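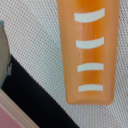 4. Setting up the gate counters for a match day

This section explains how to prepare the Clodex hand counters and the base unit before the supporters arrive. Please read section 3 first if your ground has never used the system. The steps are the same for football, rugby and any other sport with a standing area.

Before you start

You need the base unit, one charged counter for each open gate, and the match file from your club office. The match file holds the capacity of every section. Without it the base unit will count people, but it will not warn you when a section is filling up.

4.1 Load the match file

1. Turn on the base unit and wait until the green light stays on.
2. Open the menu Match and choose New.
3. Select the file and press Load.
4. Check the name of the home team and the kick-off time on the display.
5. Go to Sections and compare each capacity with your safety certificate. For example, if the certificate says 569 for the north terrace, the display must say 569 also.

Caution: Do not raise a capacity on the base unit to agree with ticket sales. If the two numbers are different, call the safety officer and keep the gate closed.

4.2 Pair the counters

1. Put the counter within 2 meters of the base unit.
2. Hold down the side button until the counter beeps.
3. Choose the gate from the list and press Confirm.
4. Press the count button one time. The display must show 1 for this gate.
5. Press Reset Gate to go back to zero.
6. Repeat for the next counter.

Note: A counter can belong to only one gate. If a steward changes gates during the match, he or she leaves the counter behind and takes the one which is already at the new gate.

4.3 Set the warning level

The base unit gives a first warning when only a few places are left. The factory setting is 10 places. In a small section with one narrow entrance this can be too late – people who are already inside the turnstile cannot easily go back. At the Drurnesska ground, Leonie Ellery and her stewards use a higher value for the away end.

1. Open Sections and choose the section.
2. Press Warning and enter the number of places.
3. Press Save. The new value is valid for this match only.

4.4 If a counter loses its connection

The counter continues to count and keeps the numbers in its memory. Bring it closer to the base unit and wait until the numbers are sent. Do not pair it again during this time, or the stored numbers are deleted.

For lost counters and repairs, see section 7.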